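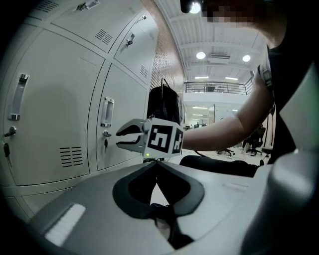 Uvar Hand-Held Gripper
Manufacturer: Hiltska
Part number: UV-417
Status: available, with service notice (see below)

Product overview

The Uvar is a two-finger gripper held by an operator and used to record manipulation tasks, such as opening doors, turning keys and pulling handles. Finger opening is measured at the drive shaft. Position and orientation are taken from the printed square markers on the cube body. Recordings can be replayed on any arm fitted with the matching Uvar end tool.

Finger opening, maximum: 80 mm
Weight with battery: 728 g
Finger pads: black, replaceable, sold in pairs
Indicator: green, underside of body
Operation: left or right hand, single or paired

Service notice: marker cube movement under side load

Date of notice: October 17, 2021
Applies to: serial numbers up to and including 317
Does not apply to: later serial numbers, or units already fitted with bracket kit Garba

Description of the fault

The cube is fastened to the gripper frame with two screws through a molded bracket. On affected units the bracket can crack at the rear screw after repeated sideways pulls on the fingers. A cracked bracket lets the cube rotate slightly relative to the fingers while still feeling tight in the hand. The tracking software continues to read the markers normally and reports no error. The green indicator shows power and link status only and remains lit.

The result is a recording in which the stored finger position differs from the true one. The error is small at the start of a session and grows as the crack opens. It does not reset when the gripper is restarted.

How it was found

The fault was reported in July by a customer site recording locker and cabinet tasks. During replay of a door-opening sequence, the robot arm closed its fingers beside a pull handle, drove them into the door face and stopped on its force limit. The door was dented and one finger was broken. There were no injuries. The operator was outside the guarded area, as the manual requires.

The first two checks, arm calibration and camera calibration, were both within limits. The bracket was inspected only after a second recording, made with the same gripper, failed in the same way. Ifeanyi Lawal of Hiltska service examined the returned unit and found the crack on the hidden side of the bracket. Four more returned units showed the same crack at an earlier stage.

Tasks most likely to cause the fault are those where the fingers are hooked behind a fixed edge and the door is pulled with the wrist turned. Picking and placing loose objects has not produced it in testing.

Inspection

1. Switch the gripper off and remove the battery.
2. Hold the frame in one hand and the cube in the other. Do not hold the fingers.
3. Turn the cube gently in both directions. Any movement, or a clicking sound, means the bracket has failed.
4. Remove the side cover and look at the rear screw under a bright light. A white line running from the screw hole is an early crack. Treat it as a failed bracket.
5. Refit the cover and battery. Run the reference check from the Drodach tool menu and save the report.

Repeat before each day of recording until the bracket kit has been fitted. When grippers are used as a pair, inspect both.

Do not glue the cube or tighten the screws past the stop. Overtightening lengthens the crack, and an adhesive repair cannot be calibrated afterward.

Recordings already made

Data from an affected gripper must not be replayed on a powered arm until it has been checked. Drodach version 4 and later can compare the cube position with the finger position at every full close and will flag sessions that drift. Sessions with no full close cannot be checked this way. Replay those at reduced speed, with no person inside the guarded area and a hand on the stop button, or discard them.

Corrective part

Bracket kit Garba replaces the molded bracket with a machined aluminum one and adds a third screw. The cube and its markers are reused. Recalibration is required after fitting. The kit adds no width to the body and fits existing carry cases.

The kit is free of charge for affected serial numbers. Have the serial number ready when ordering; it is engraved inside the battery door. Units with a broken finger or a damaged drive shaft should be returned complete to Hiltska service, battery removed and packed separately.

Related parts

Finger pad set, black
Replacement finger, left or right
Spare battery
Wrist strap
Calibration plate for Drodach reference check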